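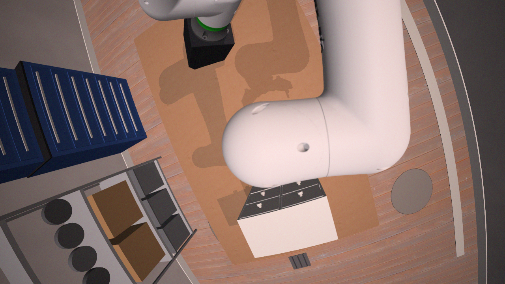 Restarting the drawer task from the middle

I've been working on a small question for most of the winter, and I have enough of an answer now to write it up. The question is what happens if a robot policy being trained in simulation doesn't always start at the beginning of the task. Short version: it helps, it helps mainly with the second half of the task, and there is one way of doing it that makes things worse. I did that one first.

The task is putting a small object into a drawer. The cabinet is white and has small knobs. The arm has to pull a drawer open, pick the object up from the table, move it over the drawer, let go, and push the drawer shut. Everything is in simulation. The room is one I call Altley, after the street I lived on when I built the first version. It has shelves, a wood floor and a couple of blue cabinets, and I've used it for long enough that I stopped noticing most of what's in it.

The policy is called Oda. It's a plain imitation policy: it takes camera images and joint positions and puts out a short chunk of arm motion. I didn't change anything in the network for this work. The only thing that changed was where training episodes begin.

Why the second half is weak

If you train on demonstrations that all start from the same kind of state, the policy sees a lot of beginnings. It gets good at them. Reaching for the knob was close to solved early in training. Then small errors pile up. The drawer ends up a little less open than in the demonstrations, or the wrist is tilted a bit, and by the time the arm turns back to the object it's in a state the data never covered.

The usual fix is to collect more demonstrations. That works, but it spends most of the new effort on the part that's already fine. Every new demonstration of the full task includes another reach for the knob, and I didn't need any more of those.

Another fix is to let the policy run, wait for it to get into trouble, and have a person take over. I like that approach and have used it before. It needs a person sitting there, though, and I wanted something that could run overnight.

What I did

I recorded 32 full demonstrations by teleoperation. From each one I saved the complete simulator state at 8 points, spaced by progress through the task and not by time. Progress here means things like "gripper closed on the knob" or "object lifted clear of the table." Spacing by time gave me a pile of states where the arm was just traveling, and those weren't much use.

A saved state has to be complete. Joint positions are the obvious part. You also need joint velocities, the drawer position, the pose of the object, the contact state, and whatever the controller is holding as its current target. I left that last one out of the first version. When the simulation was restored, the controller pulled toward a stale target for a few steps, and the arm jerked. If it was holding the object at the time, it usually dropped it. I spent more than a week thinking the gripper friction was wrong.

With the states saved, training went like this. An episode starts from a saved state, with a small random change added to it. The object is shifted a little, the drawer is slid in or out a little, the arm is moved slightly off its path. The policy runs from there to the end. If it finishes the task, the run is kept and added to the training data. If it fails, the run is thrown out. Then the policy is retrained on everything kept so far, and the whole thing repeats.

I am aware that none of these pieces is new. Resetting to states along a demonstration is an old idea, and so is training on your own filtered successes. I wanted to know how they behave together on a task with a drawer in it. Drawers are awkward. An object on a table is either in the gripper or it isn't, but a drawer can be anywhere between closed and open, and what counts as open enough depends on the size of the thing you're putting in it.

The size of the random change

The change you add to each saved state is the one setting that matters a lot. With no change at all, the policy gets very good at continuing from those exact states and doesn't improve on full runs. With a big change, a fair number of the starting states make no physical sense. The object ends up partly inside the tabletop, the simulator pushes it out hard, and it flies across the room.

I now run a settling check. After the change is applied, the simulation steps forward with the arm holding still. If anything moves more than a small amount, the state is rejected and a new one is drawn. It's cheap and it got rid of nearly all the bad starts.

For drawers there's a special case. If the gripper is holding the knob and you slide the drawer, you have to move the gripper along with it or the grasp breaks. I handle this by checking for contact first. If there is contact, the arm and the drawer are shifted together.

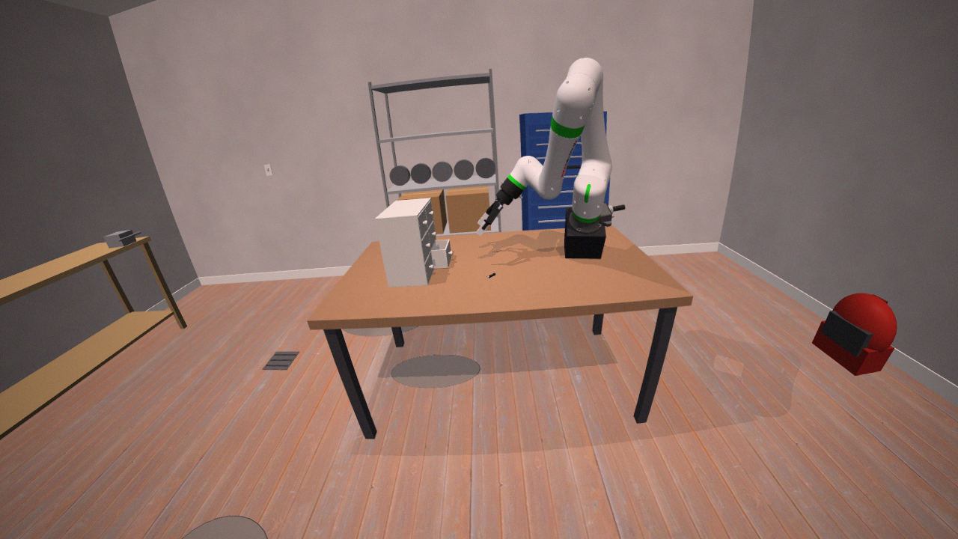 I also had to settle what counts as done. My first success check only asked whether the object was inside the cabinet's bounding box, and it passed runs in which the object had been balanced on the drawer's front edge. The current check wants the object resting on the drawer floor, the drawer closed to within a small gap, and the gripper open and clear of the knob. A filter like this one trains whatever it lets through. When the check was loose, the policy learned to leave things on the edge, and it learned it quickly.

The version that made it worse

My first schedule started at the end and worked backward. Training began from the last saved state only, with the object already in the drawer, and moved to an earlier one once the success rate was high enough. On paper that makes sense. Each new stage only has to connect to a stage the policy can already do.

In practice the policy forgot things. By the time training had worked its way back to the reach, it had become sloppy at closing the drawer. The kept data was dominated by whichever stage was current, and the early-start runs that did finish were too few to hold the later skills in place. I tried to fix it by weighting the older data more heavily, and that helped some, but then I had another setting to tune.

Drawing the starting state evenly from all the saved points, every round, did better than any backward schedule I tried. It's also less code. I should have run it first as a baseline and didn't.

Results

I compared against a policy trained on the same demonstrations with normal starts, using the same filtering loop. I call that one Rangate in the logs and in the plots I'll post later. Both were tested on full runs from the beginning, with the object placed at random. The test placements were fixed ahead of time and were the same for both.

Out of 32 test runs, Rangate failed 8. Oda with middle starts failed 3. I trained each version with 2 random seeds, and those numbers are for the better seed of each. The worse seeds were both a bit lower, in the same order. That's a small test and I wouldn't lean on the exact gap.

Where the failures happened is more interesting to me. Most of Rangate's came after the object had been picked up: it was released too early, or it hit the drawer front on the way in, or the drawer was never pushed fully shut. With middle starts, the failures that were left were all at the pick, with the object lying close to the base of the cabinet, where there isn't much space for the fingers. No saved state covers that well, and I suspect no amount of resetting will help with it. It needs demonstrations.

Training time was shorter too, since runs from late states end sooner. I didn't measure it carefully. It felt like some 2 nights saved over the whole project.

What I haven't tested

I haven't run this on a real arm. Saving and restoring states is the whole trick, and you can't do it with hardware. The policy that comes out could be moved over, but then you have the ordinary problem of simulated images looking different from real ones, and this method does nothing about that.

I also haven't tried it with more than one drawer in play. At the moment the right drawer is always the same one. Picking a drawer from an instruction would need saved states for each of them, and I don't know if even sampling will hold up when the list gets that much longer.

The last thing is the choice of progress points. I picked them by hand, and they're tied to this task. I've started on a version that uses changes in contact to pick them automatically: first touch, lift-off, release, and so on. So far it finds most of the points I would have chosen, plus a lot of extra ones when the object wobbles on the way down. I'm giving a short talk about this at the Stutmont meetup in February and hope to have the wobble problem sorted out before then. If not, I'll show the hand-picked version.

The state-saving code needs some cleanup before I share it. The controller target is stored in two places at the moment, and only one of them is right.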